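README - Turuscombe floor notes

last touched 1999-04-27, LC

What this is
Notes and tables on floors and walls in the Turuscombe rooms. Started as a list of which boards creak, grew. Covers the floor finish, the way the planks run, the walls where they meet the floor, and the corners, mostly the corners. Written up by Lorenz Camenzind, with the room sheets filled in by Josphat Rweyemamu. If the handwriting in the scans slopes left it's his.

What's in the folder
rooms.txt - one line per room, name, which way the planks run, wall colour, remarks
corners.txt - one line per corner, see below for the columns
marks.txt - knots, streaks, dents, stains. Free text, sorry
pictures - not many, only where words weren't doing it
old - the September sheets, kept because a few rooms were repainted since

4,000 lines altogether if you add the files up, most of it marks.txt.

Room names
Named after the old flats. Ellano is the long one, Nyamweya the one over the stairs, Jimerine the pair at the back (Jimerine A and Jimerine B, don't mix them, A has the window). Anything with no name is a passage.

Columns in corners.txt
room
corner - letter, clockwise from the door
floor - "wood-look" unless we know better. Please don't write oak. We don't know it's oak
planks - "to wall" if they run towards the back wall, "along" if they run beside it
left wall / back wall - colour in plain words
joint - y or n, is there a seam line showing on the wall
light - ok, dim, bright, washed out
remarks

Colours
Plain words only. White, off-white, grey, cream. If it leans pink or blue say so, "off-white, bit pink" is fine. Two people will not agree on off-white and that's OK, leave both. Josphat writes magnolia for everything, I have changed those back to what was on the sheet before, where there was one.

Same wall can come out different at different times of day. White wall near a bright window goes blueish and you lose the top of it completley. Put washed out under light and don't guess at the rest.

Marks on the floor
Knot = round or wavy figure in the grain. Streak = long dark line going with the plank. Neither is damage. Dent, scratch and stain are damage and go in with a D in front. 14 lines in the September sheets had streaks down as scratches, fixed now, there will be more.

Don't bother with dust.

Measuring
Steel tape, wall to wall along the skirting if there is one, along the floor if not. To the nearest 5 mm. Longest run we can do in one go is 30 feet, past that it's two goes and added up. Yes feet for one and mm for the other, the tape has both and so do the sheets.

Corner entry, how a full one reads

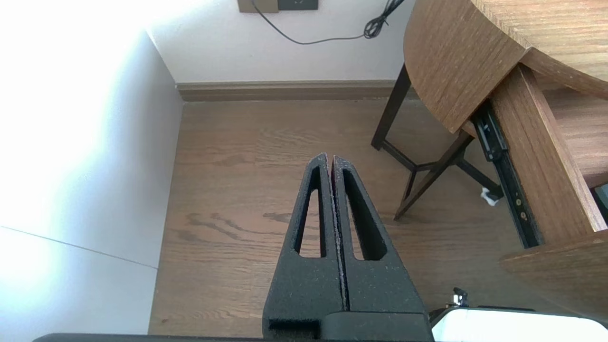
floor wood-look, warm medium brown; planks to wall; left wall white; back wall off-white, bit pink; joint y, thin, low on the left wall, slanting; light washed out, left side; remarks: wavy knots, a few, dark streaks, no D.

That's about as long as an entry should get. If it needs more, put it in marks.txt and write "see marks".

Joints
y only for a line you can see. If the paint hides it it's n, even if you can feel it with a thumbnail. Had a long argument over this and y/n won. A slanting one gets the word slanting, no angles.

Known problems
- Jimerine B has two corner Cs. One is a D. Will sort
- passages have no light column before September
- Nyamweya planks were put down as "along" by somebody standing the wrong way round, check agianst the sheet
- commas inside remarks break the import, use semicolons between fields

To do
ceilings (no)
skirting heights
thresholds between Ellano and the passage, floor changes there and neither of us wrote down how

Corrections to Lorenz, on paper please, with the room and the corner letter at the top.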